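Comparing two sets of finger pads on a hand-held gripper

In this tutorial I explain how to compare two kinds of finger pads before you choose one for recording demonstrations. I wrote it after Teguh Khoo and I had to decide between the hard rubber pads from Dreno and the soft foam pads that we cut ourselves. We spent a whole afternoon in March on this and many of our first numbers were useless, so I hope the order of steps below will save you some time.

What you need

A hand-held gripper with a camera on the wrist
Two sets of pads of the same width
A kitchen scale that can hold its highest reading
A table with a plain, light surface
A plastic organizer tray with compartments
A few small things to pick up, such as pens, erasers and bottle caps

Step 1. Fix the camera first

Set the exposure and focus to manual before you mount any pads. If the camera changes its exposure between the two sets, you cannot compare the videos later. We kept the Condau lens at its widest setting, and both fingers must stay visible when the gripper is fully open. Check this also with the thicker pads, because they cover more of the view.

Step 2. Mount the pads

Clean the fingers with alcohol and let them dry. Press each pad on with your thumb for one minute. The top edges of the left and right pads should be at the same height. Close the gripper slowly against a strip of paper and pull the paper out. If it slides out easily on one side, the pads are not parallel and you should mount them again.

Step 3. Measure the squeeze

Put the scale on its side between the fingers, with a flat block behind it, and squeeze the trigger to the end. Write down the highest reading. Do it 9 times for each set and take the middle value. With the hard pads we got 495 grams. With the foam we got 245, which surprised me, but Rizal Lau explained that the foam takes up part of the trigger travel.

Step 4. Do the tray test

Put the tray toward the back of the table, turned at an angle. A straight tray is too easy, and you will not see how thick pads behave close to a divider. 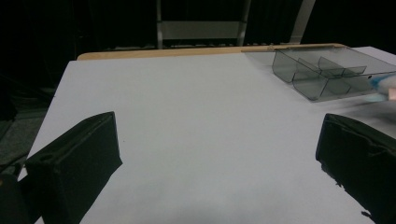
Wrist camera view with the black pads open over the table and the gray tray at the back right.

Pick up each thing from the open part of the table and put it into one cell. Three rounds are enough. For every try, write one of these words: clean, touched, dropped. "Touched" means that a pad hit a wall of the tray, even if the thing went into the right cell.

Step 5. Look at the pads again

After the last round, inspect the lower edges of the pads under a good lamp. Rough or frayed edges can catch on thin objects, so note them for each finger separately. Our foam was worn more on the right finger.

Which one did we keep?

For pens and caps we stayed with the foam, because it forgives a bad angle. For anything heavier I would take the hard pads. If your results are very near to each other, repeat step 4 with another person holding the gripper. Nives Carbone had far fewer touches than me with the same pads.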